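Untangling: what we learnt from a room full of leads
Speaker notes, Merja Lappalainen. Evening talk, upstairs room, 25 minutes plus questions. December version (the longer one, with the baskets).

Start before they've all sat down. Hold up the carrier bag. Don't explain the carrier bag. Tip it out on the table at the front and let it land in one piece, as it always does.

Good evening. I've been asked to talk to you about cable. The last speaker you had did the wreck of a Baltic timber ship, with slides, and I gather there was weeping. I have brought a bag of wire.

(Wait. If they laugh, carry on. If they don't, carry on faster.)

I look after the leads at Tesell, a shared workshop with benches, a kettle and a wall of pegs. Members borrow leads from the pegs and return them to the floor. I took the job on when Belmiro Morais moved away. His handover was a box, and on the box he had written MISC, and inside the box was another box.

I emptied both and counted, once, on a wet afternoon. There were 312 leads. I mean anything with a conductor in it and an end you could name: mains leads, phone chargers, bits of speaker wire, test leads with crocodile clips, one aerial cable long enough to moor the timber ship. A good half of them were attached to one another in ways their makers hadn't intended.

Why things tangle

Keep this short. There's a man in every audience who knows some topology.

A long bendy thing in a container gets jiggled. The ends wander. An end goes through a loop, and then it goes through a second loop, and now you have an evening ahead of you. The thinner and softer the wire, the worse it is. Thick mains flex hardly knots at all, it only sulks. Thin hook-up wire will knot if you put it down to answer the door.

Clips make it worse again. A crocodile clip is a small jaw on the end of a string. It goes into a tangle easily and comes out backwards, with its teeth full. If you have test leads at home, I'd like you to think about where they are at this moment and how they're getting on.

(Pause here for the guilty looks. There are always a few.)

The first system

The first system was hooks. I bought a packet of 200 cable ties and a roll of labels from Willems, the ironmonger by the bridge, and labelled every hook. RED THIN. BLACK THIN. BLACK THIN (OTHER). Every lead was coiled, tied and hung.

It looked lovely. I took people to see it. The trouble was that to use a lead you had to cut the tie, and having cut the tie you had a lead with no tie, and the ties were in a drawer downstairs. By spring we had a beautifully labelled row of hooks and a heap underneath them.

Maksym Stelmakh suggested that the heap was the real system and the hooks were decoration. I didn't speak to him for a bit, but I did write it down.

The second system

Drawers. We had a nice set made by Bason, steel, smooth runners. I won't dwell on the drawers. A drawer is a place where you can't see what's happening, and with wire you very much want to see what's happening. Yaryna Tkachuk opened the third one down in search of a phone charger and the whole contents rose up to meet her.

The third system, which is baskets

Open plastic baskets, standing in a row along the back of the table. Cheap ones. The sort with holes in, so that you can see from the side whether anything has begun. No lids. I'm firm about lids. A lid is a drawer lying on its back.

They needn't match. Ours don't. If anything a basket in a loud colour helps, as you can shout it across a room. "Turquoise!" is a complete instruction. "The second white one from the left, no, my left" is how arguments begin.

Each basket has one job. Leads you trust go in one. Leads you haven't tested go in another. The remaining one is for things that are going to Drusetine, the scrap people, who take copper by weight and are polite about it.

And the table in front of the baskets stays clear except for the one tangle you are working on. One tangle. If you put two tangles on a table you will come back to one tangle, larger.

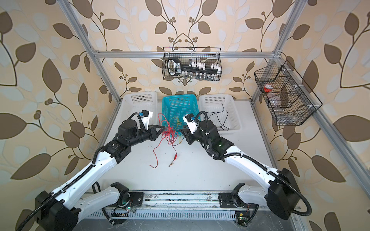

A white top is best, by the way. I resisted this for a year because our old bench was oak and I was fond of it. But brown wire on a brown bench is a bad way to spend your eyesight, and thin wire of any colour shows up properly on white. Red is a pleasure. You can follow a red strand over a white table from across the room. Black is fine. White wire on a white table is your own fault, put a tea towel under it.

What you have behind the table matters much less, whatever people tell you. I've had letters about wallpaper. I have been told that a pattern of big leaves and berries is distracting. If you're looking at the wallpaper, you aren't looking at the wire, and we can discuss that separately.

How to do it

(Now demonstrate with the bag. Roll sleeves up. Ask for a helper and don't take anyone who runs forward.)

Spread it first. You aren't untangling yet. You are making it bigger. Everybody wants to pull, and pulling turns a tangle, where the loops are loose and there is air in it, into a knot. A tangle is mostly air. Your job is to let in more.

Hold it lightly near the middle and lift. Shake a little, let the loops drop open, put it down again. Two hands, coming in from either side towards the same spot, close together. When people are nervous they hold it at the far edges, like a wet duvet, and the middle closes up out of spite.

Then find an end. If one end has a clip on it, so much the better, you'll see it. Leave it out in the open where the tangle thins out, and don't lose it again. I used to start with the clip end and post it back through everything it had come through. Signe Løken cured me of that. Signe mends fishing nets and has views. She says to leave the awkward end where it is and work the plain end towards it, so the thing with teeth never has to travel.

I timed both ways on a fairly ordinary mess of test leads. Signe's way was quicker. I didn't tell her by how much, she's unbearable as it is.

If there's a second colour mixed in, work out which one there's least of and take that out first. A few strands of yellow or green in a lot of red will come away with patience, and once they've gone you'll find that half of what looked like knot was only company.

(At this point the helper will have made it worse. Thank the helper.)

When to give up

Nobody likes this section, so it's short too.

Some wire isn't worth it. If you've spent longer on it than you'd spend walking to Willems and back, and it isn't raining, go to Willems. I have a rule of 2 cups of tea. If it's still in a lump at the bottom of the second cup, it goes in the Drusetine basket and I don't look at it on the way past.

Don't cut. Or if you're going to cut, cut everything, and admit that you are now making scrap. The member who cuts "just the one bit" leaves you with a short lead with one clip and a long lead with none, and a note saying sorry.

Putting it away

Coil it loosely. No tie. A tie has to be found, and cut, and found again. Coil it round your hand, tuck the end under once, and lay it in the basket flat. If it hangs over the rim a bit, let it hang. I used to go round poking them back in. You can see at once what's in a basket when the cables are draped over the edge, and it saves you putting your arm in.

Shallow is better than deep. When the basket is full, stop, and get rid of something. Don't buy another basket. That's how Belmiro got to MISC.

Numbers, if they ask

They do ask. Have these ready.

We started with 312 leads. I have never published the present figure and I don't intend to tonight. It is lower.

Floor heap: gone by the following winter, apart from one week we don't discuss when the skittles club borrowed the room.

The copper went off to Drusetine and came back as a very small cheque and a calendar. The calendar is up in the kitchen.

There was a proposal to spend 3000 on a proper motorised reel cabinet. Maksym had a brochure. I asked him where he kept his own phone charger and he said it was in his coat, and then he looked for it, and it wasn't. The motion was left on the table, next to the baskets.

Questions that come up every time

Does it work for Christmas lights? Yes, but test them first, or you'll do an hour's careful work on a string that's been dead since the spring. Spread them on a bed. Don't let anyone else in.

Wool? Ask Signe. Bring a biscuit.

Headphones? Buy the ones without a wire. I know how that sounds coming from me.

What about the long aerial cable? It's still there. It has its own hook, the last of the hooks, and the label says MOORING.

Is there a course? There isn't a course. You can come up to the workshop any evening after seven and I'll give you a tangle of your own. Bring reading glasses if you use them.

(Collect the wire from the helper. Count the clips back in. Last time I was one short and found it on a man's scarf.)

Thank whoever did the chairs. Put the bag back together before the tea comes out, and check under the front row.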